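Long thread on sorting mushroom-head pushbuttons, for anyone who does small-parts work. I'm on the bench side at Raltine. We take in mixed switch stock, check it, and send it back out in trays.

**2/** The current lot is from Drudcombe. 400 pushbutton assemblies, all in one crate, no dividers. Caps are fine for the most part. The contact blocks are where the trouble is.

**3/** If you've never handled one of these: there's a cap, a metal bezel ring, a black collar, and then a contact block that clips on at the back. The cap takes the abuse in use. The clip takes the abuse in shipping.
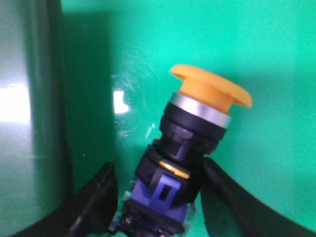
**4/** First check is the clip. Hold the collar, put a thumb on the block, push sideways. If it rocks, it goes in the rework bin and you move on. Don't try to reseat it at the bench. I did that for the first hour and lost the hour.

**5/** Second check is the ring under the cap. Look for scratches and for a gap on one side. A gap means somebody tightened it crooked, and it will bind when it's pressed.

**6/** Third check is the press itself. Full travel, let go, full travel again. I do it twice because the first press after storage is often stiff and doesn't tell you much.

**7/** Layout matters more than I expected. I used to keep the trays stacked at the end of the counter and reach for them. Now the tray sits right up against the belt and there is no reaching. 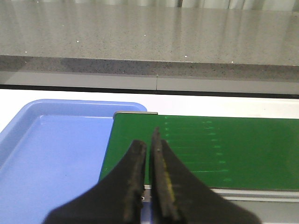
**8/** A few people asked about tray color in December when I posted the terminal block job. There's no system in the color. We bought what Shenoy had in stock. What I care about is a rounded corner, so parts don't wedge, and a rim tall enough to grab with gloves on.

**9/** One layer per tray, always. Two layers and the blocks hook on each other, and when you lift one you get three.

**10/** Belt speed: slow. Slower than feels right. These things are top-heavy and they don't lie flat. The cap is wider than everything under it, so an assembly on its side rests at an angle and can roll if the belt starts with a jerk.

**11/** I put them down one at a time with a good gap between. It looks like a waste of belt. It saves picking them up off the floor.

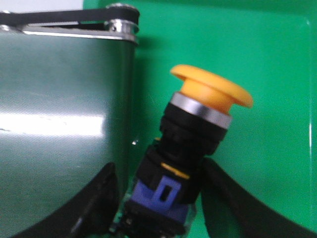 **12/** Count so far on the Drudcombe lot: 31 in rework. Nearly all of them are clips. 2 had the cap cross-threaded and I have no idea how those got through the first time.

**13/** Someone will ask if it's worth reworking a switch at this price. For 31 pieces, yes. The Prindcombe order we did before this was 900 pieces and we scrapped the bad ones without a second look — different part, cheaper, no metal ring.

**14/** Tools, since I get the question: cotton gloves, a small flat screwdriver, a bench lamp I can move, and a marker. The marker is for the rework bin labels. Write the fault on the label the minute the part goes in. You will not remember it after lunch.

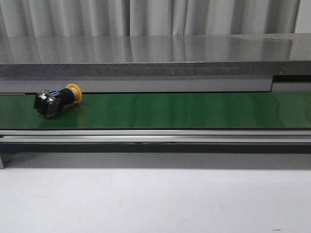

**Raltine bench, Apr 17, 2023**

**15/** Adding to this from the bench. I've changed the order of the checks. Press test goes first now, then clip, then ring. A bad press is the fastest one to catch and there's no point looking at the rest if it fails.

**16/** Also switched to setting them down with the cap pointing away from me. The block end is the easier end to pick up, and I was turning my wrist over every time before.

**17/** Still to figure out: how to pack them for the return trip. Foam with cutouts would be nice but the cost is silly for one lot. Leaning toward cardboard dividers with the caps up. If you've shipped mushroom heads in bulk and had the clips survive, tell me what you used.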